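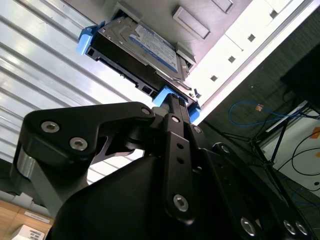 Hard drive in its caddy, with blue tabs.

The Hose

PART ONE: JULY

The well quit on a morning in July while I was rinsing a pan. The water came out in spits, then brown, then the faucet only hissed. I turned it off and on a few times the way you do. Then I put the pan down in the sink with the soap still on it and went outside to look at the pump house.

My husband had always looked after the pump. He had been dead since the winter before last, and I had been in the pump house twice in that time, both times to get the ladder. The pump was a Merico, green where the paint was left. It was running. It was hot enough that I pulled my hand away. I threw the breaker, and it got very quiet out there, and I could hear the grasshoppers.

The man from Parnley came out after lunch. He let a weighted string down the well and pulled it back up and looked at the end of it. He did this again. He told me the pump was fine for its age and I was lucky I had shut it off. The trouble was there was no water for it to pump.

"It may come back," he said. "You'll want to give it ten days. Don't run it before that."

"And if it doesn't come back?"

"Then you drill deeper."

He gave me a price per foot. I asked how many feet. He said he couldn't tell me that, it was under the ground. He wrote the number for his office on the back of a feed receipt, and he drank a can of soda from my refrigerator standing up, and he left.

I had four gallons in jugs in the cellar and half a case of the small bottles. I had eleven hens, a dog, and a row of young plum trees my husband had put in the spring before he died. The trees were what I thought about. The hens and the dog and I could get by on jugs. The trees drank more than all of us, and they had set fruit for the first time.

I should explain about the house across the road. It belonged to a woman my age who raised goats and sold cheese. We had not spoken in six years. It began over a fence, or a culvert under a fence, and which side of it a ditch should drain to. My husband said a thing to her about her goats and she said a thing back about his mother. After that we all waved for a while, and then we didn't. When he died she sent a card with only her name in it. I put it in the drawer with the others and I never answered it, though I answered all the rest.

Her well was the deep one. Everybody on the road knew that. Hers had been drilled in the dry years by the people who had the place before her, and it had never so much as coughed.

For three days I hauled water from town. You could fill up at the spigot behind the fire hall if you put a dollar in the box. I had six jugs and the back of the car, and I did two trips a day. Each tree got one jug. It went into the ground so fast that by the time I had put the cap back on, the dirt was pale again. On the third evening I pulled something in my shoulder getting a jug over the tailgate, and I sat down on the bumper until it eased.

Her kitchen light was on. She could see the car from there. She could see the jugs too, and me going down the row with them. I knew she could, and I had been going out at odd hours on account of it.
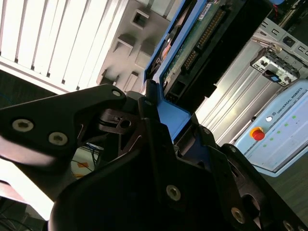
PART TWO: ACROSS THE ROAD

On the fourth morning there was a hose lying at the end of my driveway.

It was a black one, the heavy kind. It came down out of her yard, under her gate, and through the culvert that goes beneath the road, which is the same culvert the quarrel was about. It stopped a yard inside my property line. The end had a brass shutoff on it and the shutoff was closed. There was no note.

I stood over it in my housecoat. The dog smelled it and went back to the porch.

I did not touch it that day. I am not proud of that. I drove to the fire hall twice with my bad shoulder and paid my dollar. When I came home the second time the hose was still there and the sun had been on it all day, and I thought that whatever water was in it must be hot as tea. I thought about what my husband would have said. I could hear him say it, too, the whole speech. He had a good memory for who had started a thing.

In the night I got up and went down with the flashlight and opened the shutoff. The water did come out hot, and then it came cold. I drank some of it from my hand.

The hose wouldn't reach the trees. In the morning I went to Iwasaki, the hardware store next to the bank, and asked for 200 feet of garden hose and two couplings. The boy at the register asked whether I was putting in a pool. I told him yes. I don't know why I told him that. I bought a timer as well, since he had one there by the gum.

It took me until noon to lay it all out and get the couplings to stop leaking. I gave each tree as much as I judged was right and then a little less. It was her water and her electric bill. I wrote down when I opened the valve and when I closed it, in the back of the notebook where I kept the egg money. I figured I would pay her by the hour once I had worked out what an hour came to.

So we went along like that. I never saw her near the hose. One day it had been moved off the gravel and somebody had put an old board over the part where I drove across. Another day there was a strip of tape around a place where it had started to bulge. I fixed nothing on her side and she fixed everything on her side and one or two things on mine.

I left a dozen eggs on her gatepost. The next day the carton was back on my mailbox, empty and wiped clean, and beside it was a cheese in wax paper. It was a soft one with pepper on it. I ate it over the sink with a spoon. I had forgotten how good her cheese was. We used to buy it every week before the ditch.

On the tenth day the man from Parnley came back with his string. He let it down and pulled it up. The end was wet, but only the very end.

"Trulisura's low all the way to the bridge," he said. That is our creek. "Everything on this side of the road feeds off it. She's on different rock over there."

I asked him how he knew I was using her water. He looked at the hose, which we were both standing on.

He said I could get by with a tank for now. A 700-gallon one would sit on the pad beside the pump house, and I could fill it slow at night and run the house from it. He had a used one. It had held nothing but water, he said, and he would bring it out himself if I could get someone to help roll it down off the trailer.

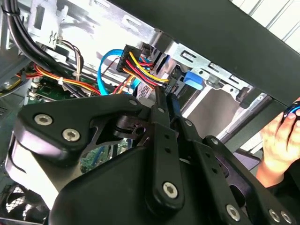

PART THREE: THE TANK

I didn't have someone. My son was in another state with a new baby, and the men who used to come by had mostly come by for my husband. I said I would find somebody and he said he would be there at eight.

I crossed the road after supper. I had washed my hair with a saucepan. I took the notebook, because I wanted to have something in my hands.

She was in the milking shed with the door open. She had gotten thinner, and she had cut her hair off short. She looked at me and went on with what she was doing, and I waited until the goat was finished. It was a white goat with one brown ear. It jumped down and went out past me as though I were a post.

"I've been writing down the hours," I said.

"What for?"

"To pay you."

She hung the bucket on its hook and wiped her hands down the front of her apron. "It's a flat rate out here," she said. "The pump comes on or it doesn't."

That was not true, and we both had electric bills to prove it. I held out the notebook anyway and she took it and turned the pages. She read for some time. She had gone back too far, into the eggs.

"You're selling these too cheap," she said.

I told her about the tank. I said it would be coming at eight and it had to be rolled, and that he thought it would take three people. I said I would understand if she had the milking.

"I'm done with the milking by seven."

"All right," I said.

Then neither of us had anything else ready. Out in the yard the goats were knocking a tub around. I said I had gotten her card. I said I should have written back.

"I didn't put anything in it," she said. "I had a whole page and then I thought, she won't want that from me."

"I might have."

"Well," she said. She gave me back the notebook.

She was at my gate before the trailer was, in a pair of men's gloves. The tank was white and taller than either of us. It rolled easily once it started, and the trouble was all in stopping it. She got down the slope ahead of it with her back against the plastic and her boots dug in, swearing, and the man from Parnley laughed so hard that he was no use to anybody. We stood it up on the pad. He hooked up the fittings, and I dragged over the hose and opened the valve, and the three of us listened to the water hit the bottom.

He left at ten. She stayed to look at the trees. She walked down the row with her gloves in her back pocket and put her hand under some of the fruit without pulling it.

"These want thinning," she said. "You'll break the limbs."

"He never said."

"He wouldn't have known. They hadn't set yet."

She showed me how. You leave a space the width of your hand and take off what's between. It seemed like a waste to me, all those hard little plums on the ground, and I said so. She told me the goats would eat them. I went to the house for a bucket, and when I got back she had started on the second tree.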